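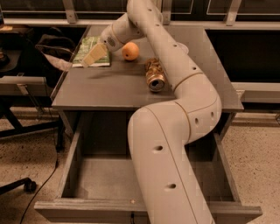 Olleder Desk Drawer Tray

A drawer is a fine invention with one weakness: whatever goes into it is never seen again in the same place. Pens migrate. Drawing pins get loose and wait for fingers. Somewhere towards the back lives a key to a bicycle lock you sold with the bicycle. The Olleder is a beech tray that sits inside the drawer you already own and puts a stop to some of this.

It won't make you a tidy person. We've had one in the shop desk for years and it still contains a mustard sachet.

How it works

The tray comes in two halves that slide over each other, so the width can be set to suit your drawer and then left alone. Slide it out until both sides touch, then back off by a hair. There's no spring, no screw and no clever catch. Friction does the job, helped by a strip of wool felt along the join, and once the tray is full of stuff it has very little wish to move.

Each half has one long channel for pens and rulers and a set of shorter bays with lift-out dividers. The long channel takes an ordinary ruler with the end poking up slightly, which annoys some customers a great deal. A deeper tray would fix it and would also fail to fit most desks, so we've sided with the desks.

The bottoms of the small bays are scooped. This was Belmiro Antunes's idea, and he makes the trays, so he got his way. You push a paper clip against the curve and it climbs up to meet you. With a flat bottom you end up chasing it round the corners with a fingernail and saying things.

Will it fit?

Measure the inside of the drawer, please, and not the front. The front is always wider, and it's how most returns begin. You need 70 mm of clear height, measured from the drawer floor to the lowest thing above it. On older desks that may be a rail you've forgotten about, so put your hand in and feel for it.

If your drawer is an odd shape, or has been "improved" by a previous owner, send us the measurements and we'll tell you plainly whether to bother.

Wood and finish

Beech, oiled twice. The oil is Rasora, which smells of walnuts for the first week and then of nothing. The felt comes from Faserar in a dark grey that hides ink very well and biscuit crumbs rather badly. Wipe the wood with a barely damp cloth. Don't soak it, and don't put it in the dishwasher – we mention this after an email we received in October.

A spare felt strip is tucked under the left half. People throw it away with the packing and then write to ask where it is.

What customers say

"Bought for my husband's desk. He has moved everything to the other drawer." – Mrs Humphreys

"Good solid thing. Dividers were stiff at first but eased off. Would like a lid." – Belmiro Torres (no relation to our Belmiro, we checked)

There will be no lid. It's in a drawer.

Ordering

The Olleder costs £187 for the pair of halves, posted in mainland Britain. Yes, we know. A plastic one costs less than lunch and will hold pens perfectly well. Ours is cut, scooped and oiled by one man who refuses to be hurried, and allowing for that we ask for two weeks before it goes out.

Extra dividers are sold in packs of two. Ask for the short or the long ones when you order, as they look alike on the invoice and we can't guess.

Returns are fine if the tray is clean and empty. Do check the back bays first. We post keys home at our own expense, but we keep the mints.

Contact us | © Olleder 2023 | Back to top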